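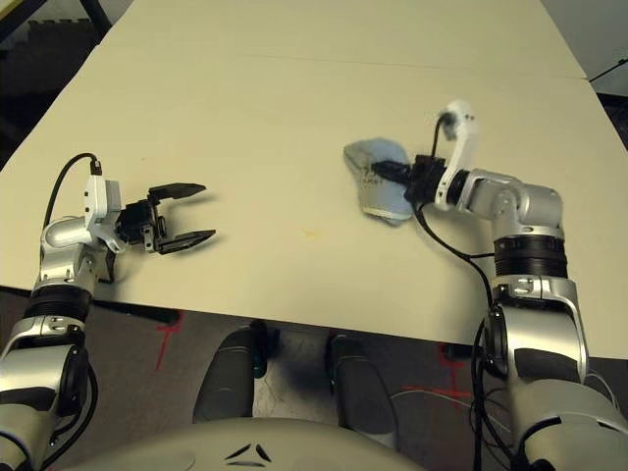
Issue 7

Culeo quilt show comes home to the old wool hall, with 60 quilts and a very long table

The Culeo Quilt Show opens its doors again this March, and it is going back to where it started. After several years in borrowed rooms across the town, the show returns to the old wool hall on Grumia Street, where the roof has been mended, the north windows have been reglazed and the heating works at last. Entry is free for everyone, all month, from 10 in the morning until 5 in the afternoon.

Sixty quilts will hang in the hall this year, the most the show has ever put up at one time. They come from kitchens, spare bedrooms, a boatyard office and at least one allotment shed. Some are by people who have been sewing since school and some are by people who picked up a needle last autumn, and they will hang side by side, with no separate wall for beginners.

The centrepiece is the Cárdenas quilt, which has never been shown outside the family that made it. It was begun by three sisters who each worked on their own strip in their own house and posted the pieces to each other to be joined. It holds 517 patches, cut mostly from work shirts, curtain ends and a much-loved green raincoat, and no one in the family can agree which sister was responsible for the crooked row near the bottom. It will hang in the middle of the hall on a free-standing rail so that visitors can walk right round it and see the back, where the stitching is every bit as good as the front and the posting dates are written on tape in laundry pen.

"I cried when they unrolled it, and then I went straight to look at the corners," said Fidelina Echeverri, who has organised the show this year. "You can tell the three hands apart once you get your eye in. One of them pulled her thread very tight. I pull mine tight too, so I felt I knew her."

Ms Echeverri took over the show last summer and has spent the winter visiting makers at home, often coming away with more quilts than she went to collect. She was especially keen to bring in work that would not usually be entered anywhere: dog blankets, cot covers, a set of quilted draught stoppers, and a picnic rug that has been repaired so often that hardly any of the first cloth is left.

"People kept telling me theirs was not good enough, and then they would open the cupboard and there would be this glorious thing with tea on it," she said. "I have asked everyone to leave the tea where it is. We have washed nothing that the maker did not want washed."

New this year is the Long Table, a shared sewing place that will run down the east side of the hall for the whole of the show. Visitors can sit down, choose a few scraps and add a block to a town quilt that will grow as the month goes on. There will be thread, pins, thimbles in small and large sizes, and someone on hand to help with knots. Left-handed scissors have been bought after last year's complaints, which were fair. The finished blocks will be joined over the spring and the quilt will go to the waiting room at Culeo station, where the benches are famously cold.

Curnutari, the cloth shop on the market square, has given 400 bundles of scraps for the Long Table. Each bundle has been tied by hand in the shop and holds a mix of plains, checks and prints, with a few odd bits of corduroy thrown in for the brave. The shop will also be lending its big cutting mats, and its staff will come over on quiet afternoons to show people how to square up a block that has gone off at an angle — a thing that happens to all of us!

Mending gets a corner of its own as well. Anyone with a tired quilt at home is invited to bring it along between 2 and 4 in the afternoon, when experienced menders will look it over and suggest what might be done. They will not take quilts away and they will not do the work for you, but they will happily thread up and show you the first few stitches, and there is plenty of room to spread a double bed quilt out flat. Please bring quilts dry and in a clean bag. Very old or fragile pieces are welcome too, though the advice may well be to fold them differently and leave them alone.

For younger visitors there is a trail round the hall in which they hunt for seven small cloth birds tucked in among the displays. Trail sheets are at the door and cost nothing. There will be felt and glue at the low table by the stage for children who would like to make a bird of their own to take home, and parents are warned that the glue is slow to dry.

The kitchen will be open for soup, bread, cheese scones and cake. Food and drink must stay on the kitchen side of the curtain, tea-stained quilts notwithstanding.

The wool hall has level entry from Grumia Street and a toilet with wide access beside the cloakroom. Chairs with arms will be placed along both walls, and large-print labels for every quilt can be picked up at the desk. The first hour of each morning will be kept quiet, with no music and with the sewing machines switched off, for anyone who would like to look round in peace. Dogs are welcome on a short lead, apart from in the kitchen.

Photographs may be taken of every quilt except two, which are clearly marked at the request of their makers. Touching is allowed where there is a yellow ribbon pinned to the edge. There are a good many yellow ribbons, as Ms Echeverri feels strongly that a quilt is for getting hold of.

"Come in your coat if you like, stay as long as you like, and do have a go at the table," she said. "My own first block was so wonky it would not join on to anything. I have hung it by the door — you will not miss it."

Groups and schools who would like to visit together are asked to let the hall know beforehand so that enough places can be kept at the Long Table. Makers who have lent quilts can collect them from the side door once the show has closed, and should bring the pink half of their entry slip.

Related items
Wool hall roof: work finished and scaffolding down
Call for quilts: how to fill in your entry slip
Curnutari scrap bundles, tying afternoon
Station waiting room to get new cushions
Culeo spring plant swap, tables still free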